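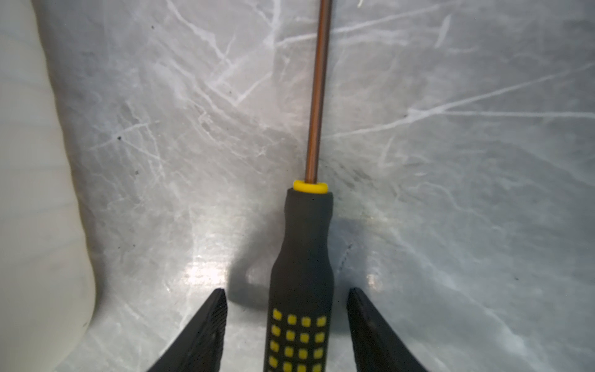
Screwdriver pickup, dark handle with the yellow grip squares.

Review: Skjelbred gripper fingers, set of 4
Reviewed by Güven Altıntaş, 23 September 2019

I so wanted to love these fingers, and for most of the first week I did! They bolt on in a few minutes, they close evenly, and a wrench or a brass fitting comes up off the table with no fuss at all. Then we got to the screwdriver. On pick 27 the handle rolled inside the jaws while the arm was swinging toward the tray, and the shaft came around to point straight at Ottar Tveit, who was leaning in to move a part - my fault as much as his, I'd left the arm live. 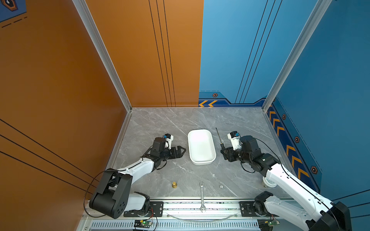 We dropped the speed and ran 106 more picks with everyone well back, and it slipped on 7 of them. Raising the grip force helped a little, but then the left arm started throwing overload faults and I had to back it off again. Skjelbred answered my email kindly and offered softer pads in November, so I may well try again. For blocks and fittings, go ahead and buy them. For anything round with a point on it, please wait, and keep your hands out until the arm is off.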